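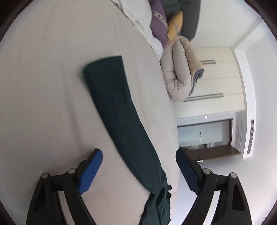
Annick Bailly maintains that a shirt folded on a bed is a shirt folded wrong, and that we should say so on our website, so there it is. She wants a table, hip height, with a hard edge. The rest of us at Evden have beds, and so do our customers, and the bed usually wins.

About Us

By Thierry Tessier
Updated September

Search Evden Enter keyword Go

Evden is a laundry and folding service. We collect your clothes, wash them, fold them and bring them back, and if you'd rather we came to you and dealt with the heap in the bedroom, we do that too. The home visits started as a favor to a customer with 8 grandchildren and one closet. They are now most of the business, to the dismay of the person who signed the lease on the shop (me).

Before this I worked at Huet, which sold shelving to people who already had shelves. Annick ran the linen room at a hotel called the Kalurura – 304 rooms, fitted sheets on every bed, and she can still fold one into a rectangle while holding a conversation about something else. I've had the lesson many times. Mine come out as a sort of pillow.

How a visit goes: we make the bed first, pull the sheet smooth, and tip the clean clothes onto a chair. Dark things get done together, on a pale sheet if you own one, so the lint shows up and can be dealt with. Sleeves and trouser legs are laid out flat before anything is folded. Socks are last. We will pair them, but we don't go looking behind the radiator.

We don't iron. We did for one winter and would prefer not to discuss it.

Our folding class runs in the back of the shop, 5 people at a time, on Annick's tables. Bring your own fitted sheet. Parking is behind Bostico, who have been very patient.

200 shares Leave a comment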